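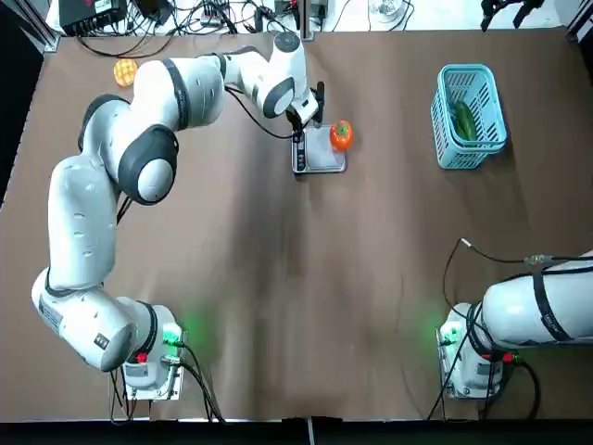

Pepper on the kitchen scale, left arm over it. Produce weighing at the Pliltville workshop.

1/ Can a robot do chores yet? I get asked this constantly, so a thread, with vegetables in it.

2/ The chore is one you've done a thousand times. Take a thing out of the basket, put it on the scale, let the number settle, put it back. My kid could do it at four. For two arms bolted to a table it's a pretty full workout and I love it.

3/ Peppers are mean! They're shiny, they're lumpy, and they roll if you let go a hair too early. Cucumbers are easier to grab but then you have to lay one across a little platform without leaning on it, or the reading is garbage.

4/ We've been at this since November. Project name is Melis. 811 tries logged so far, and the last 33 in a row went through with no help from me. I may have yelled.

5/ Speed, though. A person takes a few seconds per vegetable. Melis takes roughly 2 minutes when it's being careful – and it is always being careful.

6/ The bit I find most fun is how little the wrist camera gets to work with. Open fingers, a big plain stretch of beige, one tiny dark speck. From that you're supposed to know where you are.
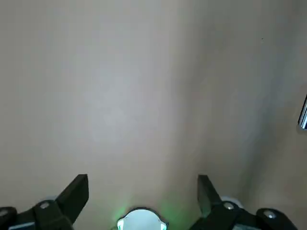
7/ SO, CHORES: MY SCORECARD

Weighing produce: yes, slowly.
Sorting it into bins: getting close.
Washing it: nope.
Folding a dish towel: ask me next year – I really think it's coming.

8/ Would I let one loose in my own kitchen? Not near the glasses. But at a shop counter, same scale, same basket, all day long? I'd try it tomorrow.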